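Muslow Floor Notes, September

The rule book gets shorter, and so does everyone's patience

The handling rules for the hand-held grippers have been rewritten. The old version ran to 151 clauses, of which three contradicted each other and one told you to consult a clause 152. The new version has 10 rules and fits on a card, which will be stuck to the end of each bench at the Nkosi building by Tuesday. Please don't stick anything on top of it. We know what happened to the fire notice.

Lesego Mnguni did most of the cutting. Her method was to read each clause aloud to the morning shift and strike out any that made people look at the floor. What survived is mostly what the careful people were doing anyway, written down so the rest of us can be told off with a reference number.

The full card is on the shared drive under Kollanley, for reasons that made sense when the folder was set up. A few of the rules have already started arguments in the corridor, so they get some space below.

Rule 2: Clear the table before you start

Clear means clear of everything the task doesn't call for. Your mug isn't in the task. Neither are your keys, the tape, or the other mug. If the task sheet lists one object, the table has one object on it when you begin. Mandla Le Roux wanted an exception for pens and was outvoted, and has since been seen writing on his hand.

Rule 3: Start open

Every recording starts with the fingers open and nothing between them. Hold still for a slow count of two before you move. People hate the count of two. They feel silly standing there, and they start reaching at one and a half, and then whoever trims the recordings at Nandarard has to guess where the reach began. Count properly. Move your lips if it helps.

The same goes for the end. Let go, open fully, back away, count again. A recording that stops while the fingers are still closing on something has to be thrown out, however elegant the rest of it was.

Rule 5: Bright tables are still your problem

Pale wood under a ceiling light gives you a white streak straight through the middle of the working area. You can't repaint the ceiling, and Lesego would like it known that she has asked. You can turn the table, dim the nearer lamp, or shift the task to one side. If the streak falls across the object itself, do one of those before you carry on. If it only falls on bare table, note it on the sheet and get on with your day.

We had a long discussion about whether to ban pale tables altogether. We own a great many pale tables. The discussion ended there.

Rule 7: Look at your pads

This one caused the most sighing. Before each session, open the gripper, turn it over and look at the inner face and the lower edge of both pads. The lower edge goes first, as it's the bit that gets dragged along the table by people in a hurry.

Softened corners are fine. A bit of surface wear is fine, and if we binned every pad that had lost its looks we'd be through the cupboard by lunchtime. What you're looking for is anything lifting, splitting or hanging off. A loose strip can catch on the table, and it can get between the pad and a thin object and make a poor grip look like a decent one.

Found something? Write it on the tag with the side (left or right, as seen from behind the tool, please, we've been through this) and tell the bench lead. Don't trim it with scissors. Don't glue it. Above all don't fold it underneath and hope, which was the house method until very recently and has its own faint smell.

The bench lead decides whether the pads get changed. They're always changed as a pair, even when the other one looks perfectly happy. An old pad facing a new one closes unevenly, and you'll spend the afternoon blaming your wrist.

We have 800 spare pads in the stores, ordered by someone who misread the box size, so thrift is no excuse.

Rule 9: Write down what you saw

The sheet has a line for tool condition. "OK" is no longer accepted as an entry, and nor is a tick, a smiley face or "same as yesterday". Say which pad and which corner. "Left pad, bottom edge ragged, small strip hanging near the right-hand corner" takes a few seconds to write and can be checked by somebody who wasn't there. It should go on the sheet before the fingers get anywhere near the object.

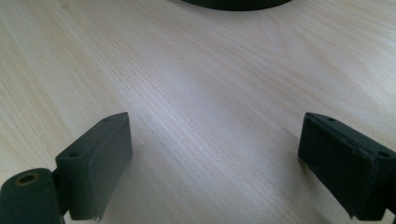
Questions and grumbles

Send them to Mandla, who has agreed to collect them until the end of the month. Requests to bring back the old rule book should be made in writing, quoting the clause you miss most. The pen exception will not be reopened.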